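The junk drawer in the front office at Suveo had been filling up for 4 years before the office manager took it out of the desk. She started on it one morning in January, before the phones got busy.

"I put a towel down first," she said. "Small things roll, and I don't want to be on my knees looking for a cap."

Her rule is that everything comes out before anything gets thrown away. Tape, markers, spray bottles and old wrappers all go on the towel together, and the sorting comes after.

"People want to pick out the good stuff and push the rest back in," she said. "Then you've still got a junk drawer."

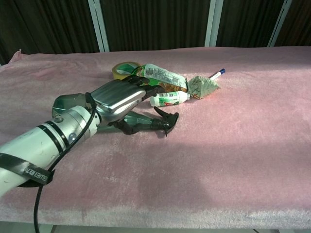

One of the bookkeepers would have done it the other way around, wrappers and paper first, and said so while waiting for the kettle. Wrappers take no thinking, was the argument, and the pile gets smaller right away.

The manager didn't agree. "I've thrown out a receipt that way," she said. "It was for $264 and I needed it in the spring."

Crumpled paper now gets flattened and read. Markers get tried on scrap. Packing tape goes to the mail shelf, and spray bottles go under the sink, standing up, with the nozzle turned to off.

She has two more drawers to do, both in the back room. "Those are worse," she said. "One of them has keys in it."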